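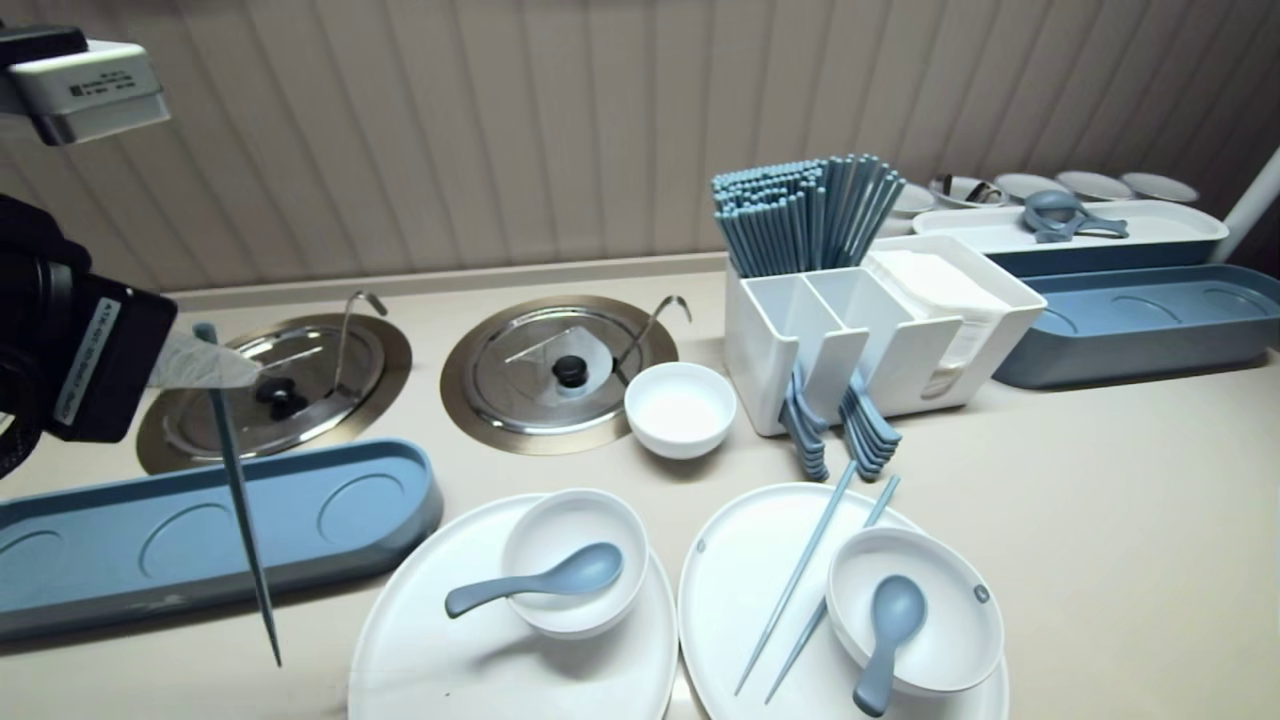

By Theano Vasilakis, maintained with Khurram Mirani

Plumano package holiday listings: README

Plumano is a table of package holiday offers collected from travel agents' public web pages. Each row is one offer as it was advertised, with the price, the departure airport, the length of stay and the board type. It was put together to compare advertised prices with what a family would end up paying once bags and transfers were added.

What is in the folder

offers.csv has one row per offer, some 700 in all.
resorts.csv matches resort names to regions. Agents spell the same place in different ways, so use the resort_id column for joins.
notes.txt lists the changes made by hand.

Fields that need care

price_from is the lowest advertised price per person, nearly always based on two adults sharing. Do not multiply it by four to get a family price.
nights is blank in 13 rows where the page said only "one week" or "short break." We did not fill these in.
board uses five codes: RO, BB, HB, FB and AI. Cruises are coded FB unless the page said drinks were included.
bags is yes, no or unknown. Unknown is common — many agents leave it to the booking page.
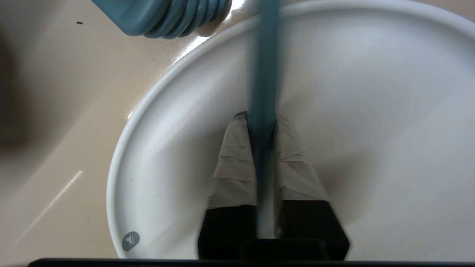 transfer_cost is given only where the agent listed it as a separate item. A zero means the transfer was included, and a blank means we could not tell. The two were mixed up in the first release and fixed in March.

Known problems

Offers that came through the Sumow feed have no departure time. The same offer can appear under two agents, and 119 rows are flagged in the dup column for that reason. They are kept so that markups can be compared.

Prices are in euros and have not been adjusted for inflation.

Send corrections to Khurram with the offer_id and the field name.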